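Section 4. Repacking Footwear for Return
Leokadia Michalski, Doltlow Returns Office, April

4.1 Customers returning shoes to Doltlow are asked to use the original box. Lay a clean cloth on the table before opening it.
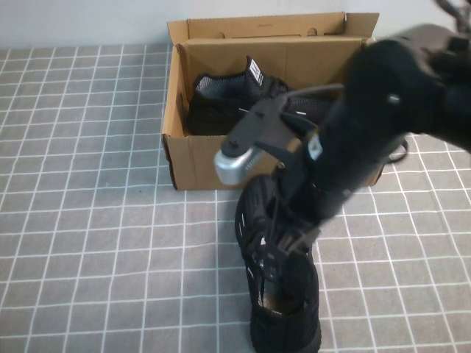 Returns are accepted for 40 days after delivery. Both shoes must be in the box when it is sealed. The lid should be folded fully open and left standing at the back, as with the cardboard box on the gray checked cloth, so that the first shoe can be set inside with its opening facing up.

4.2 Place the second shoe beside the first. Do not force it.

4.3 Leave the laces threaded. Tuck loose loops in toward the tongue.

CAUTION: Do not pull on knit uppers. Snagged pairs are refused. 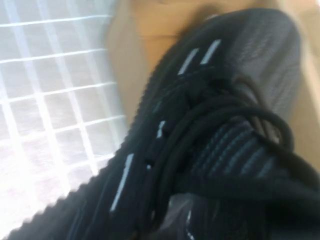
Fig. 2. Black knit upper with rope laces in loose loops.

4.4 Close the lid and write the return code on the slip. For adult sizes use form 1242; for children's sizes use form 3822.

NOTE: Do not tape the shoe box itself. Use an outer carton.

Comments

L. Nowicki: Is the paper stuffing required? Mine was thrown out.

Grinel: Form 1242 would not print for me. The Pletania branch had copies.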